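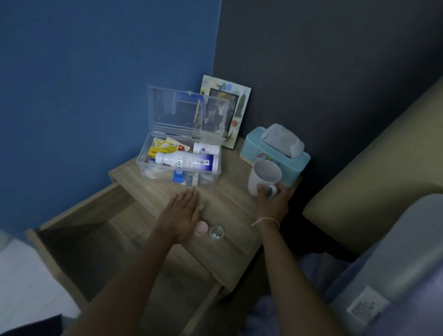
Where should the medicines live if there's no proper cabinet in the house?

Somewhere cool, dry and out of reach of kids, in one box with a lid that latches. The bathroom is the worst pick because of the steam, and the kitchen windowsill isn't much better. A high shelf in the linen cupboard or the top of a bedroom wardrobe does nicely. A bedside table is fine in a house with no little ones and no visiting grandkids.

That was the most asked question at the November tidy-up morning, so it's going first. Rest of this is my notes from the day, typed up quick before I lose the bit of paper.

Bedside tables, then. We'd asked everyone to do theirs before coming and report back. 13 of you did, good effort. Rukhsana Bajwa did hers and her husband's and her mum's. Found 3 tubes of the same antiseptic cream, all open, and a library card from Clovedach, where she hasn't lived in years.

The method, for those who missed it:

Drawer out all the way. Not halfway, you only ever see the front half. Everything onto the bed. Wipe the drawer, let it dry, and leave it empty while you do the top. Go and have your cuppa if you need to, but take the mug back to the kitchen after. Mugs breed on bedside tables.

Then the top. Lamp, tissues, water, whatever you're reading. One picture if you like a picture. Anything else has to argue its case.

Then the medicine box, and this is where people get stuck. Uthai Nakpan (retired pharmacy assistant, very patient with us) went through it on the butcher's paper and I've copied down what I could read.

Tip the whole lot out on a towel. Don't sort in the box, you'll just stir it.

Check the date on every single thing. Cartons AND the strip or bottle inside, they don't always match if someone's been consolidating. If the date has rubbed off treat it as expired.

Loose strips with no carton: if you can't read the name and strength on the foil, out.

Once opened, eye drops have a short life whatever the date on the bottle says. Write the day you opened them on the label in biro. Same goes for some liquid antibiotics, and ask at the chemist if you're not sure, they don't mind.

Keep things in their own packaging with the leaflet. Yes it takes up more room. Milan Groen argued this one for a good while, he likes to bin the cartons and put a rubber band round the strips. Uthai did not budge.

Prescription stuff separate from the general first aid. If two people in the house take regular tablets, a small container each, names on the lids. Saves a mix-up at 5am in the dark.

Stand up what stands up. Bottles upright with the labels facing out, cartons on their edge like books, flat things (dressings, sachets) down one side. Tall bottles at the back. If a big bottle only fits lying down, you either need a deeper box or you don't need that bottle next to your bed. Vitamins can go in the pantry.

Clear box beats a biscuit tin. You can see you're out of bandaids before you need one. But clear plastic doesn't keep the light off, so leave it in a cupboard or drawer and not in full sun on a dresser.

A clip lid is NOT childproof. A few people thought it was. A four year old will have it open before you've found your glasses. Height and a lock are what counts.

Getting rid of the old stuff: take it back to the chemist. Don't flush it, don't put it down the sink, don't put it in the kitchen bin. They'll take unwanted medicines at the counter over here, just hand over the bag. Outer cartons and leaflets can go in your paper recycling at home, but black out your name and address first if there's a label stuck on. Sharps are different, they need a proper sharps container so ask before you turn up with any.

Someone asked about inhalers and old thermometers. Inhalers yes, take them back with the rest. A glass mercury thermometer, no, ring the council and ask where they want it. Please don't wrap it in newspaper and hope.

Sizes. Ebise Woldemariam brought in a few boxes to compare and the winner was the Jaidee one, 192 mm across, which goes in a standard bedside drawer with the lid shut. Measure the inside of your drawer before you buy, not the front of it. The Brotus is roomier but too tall for most drawers so it'd be a shelf job. Zuzanna Kubiak uses an old sewing box and reckons it's better than both, and has offered to show anyone who asks her nicely.

What to actualy keep in it. Uthai's short list: whatever pain relief suits you, antihistamine, bandaids in a few sizes, gauze and tape, a crepe bandage, saline, antiseptic, tweezers, small scissors, thermometer, and a card with your regular medications and the doctor's phone number. Tape the card inside the lid. Ambos will love you.

Go through it twice a year. I do mine when the clocks change.

Few bits of housekeeping. We've got 300 of the sticky date labels left over, free, in the shoebox by the urn. Help yourself. Whoever took home the blue handled scissors could we have them back please. And a casserole dish lid is still in the hall kitchen, no dish.

Next one is linen cupboards, 10am, same hall, round the side door as the front sticks. Bring one fitted sheet each. Broretti cafe is doing the morning tea again and they need numbers, so text Ebise if your coming, and tell her if you're gluten free.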